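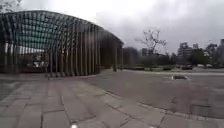
The slatted pavilion, seen from the side with the long curve

Slat screens and rain: would you do it again?

rizal_k
Hello all. I am new in this part of the forum, so please excuse my English, it is my third language. My wife and I want to build a cover over the terrace behind our house. She likes very much the pavilion in my photo, with the thin vertical slats close together and the green ceiling you can see through the gaps. Ours would be much smaller, of course, and straight, because I cannot pay for a curve.

My question is about weather. Our terrace faces the side where the rain comes from, and in January it comes almost flat. I read the brochure from Lesar and it says that vertical slats "soften" wind and rain. I do not know what this word means for a person who sits behind them with a cup of coffee. Does somebody here live with such a screen? Is the floor wet?
Rizal

noeline_stubbs
Welcome, Rizal. Your English is fine.
We have had slats on two sides for 11 years. The floor gets wet. In light rain you have a damp strip along the edge, and in a real storm the water reaches the table. I would still do it again, as the wind is so much less than before and I can read the newspaper out there.

Darcy S
I will disagree with Noeline. A slat screen is a fence with a high price. If you want to be dry, put glass. If you want a view, put nothing. My brother-in-law paid for slats at his place in Lerngate and now he has hung a plastic sheet behind them every winter. It flaps the whole night.

noeline_stubbs
Darcy, glass on a terrace that faces the sun is an oven. I have sat in yours.

Darcy S
You sat in it in the hottest week of the year, and the top windows were stuck. They are repaired.

hafgape
Rizal, what gap do you plan? It matters more than the material. Also ask which way the slats are turned. If they are flat blades set at an angle away from the rain, they stop a good part of it. Round rods stop less, in my experience.

And please think about cleaning! Spiders love slats. I wash mine with a soft broom and a bucket, and it takes me a full morning.

rizal_k
Thank you for so many answers. Haf, the seller at Grimshaw proposed a gap of 47 mm, with flat blades. He did not say anything about the angle. I will ask him.

Noeline, may I ask if you have a gutter on the side with the slats? In the drawing I received there is none, and the roof finishes exactly above them.

noeline_stubbs
Yes, and you need one. Without it all the water from the roof runs down the slats and splashes on your feet. We added ours in the second year, after the bottom ends went black.

kylie nepia
Adding my own numbers, in case they help. I got a quote of 1773 for one side only, powder coated aluminum, and the gutter was not included. Wood was cheaper but I did not want to oil it. I went with Gonus for the fixings and two of them rusted, so ask for stainless and get it in writing.

On the wet floor I am between Noeline and Darcy. I put a roll-down blind behind the slats. It stays up most of the time and I pull it down when the weather is bad. It has a track on both sides, so it does not flap.

Darcy S
So you paid for slats and then for a blind. That is my point exactly.

kylie nepia
I paid for slats because I like how they look in the evening, Darcy. The blind is for the rain. I am happy with both.

hafgape
47 mm is wide for flat rain. Mine is much narrower and I lose some light, but the cushions stay dry except in the worst storms. Could you ask for a price with the gap cut in half?

rizal_k
I called Grimshaw. A narrower gap is possible, and the blades can be set at an angle, but then they cannot be moved later. The gutter is extra. My wife has decided that the color will be dark gray, and this part is not open for discussion in the forum.

I think we will do the one windy side first and wait a winter before we order the other. Kylie, could you send me the name of the blind, please?

kylie nepia
Sent you a message. Measure the width at the top and at the bottom before you order. Mine were different.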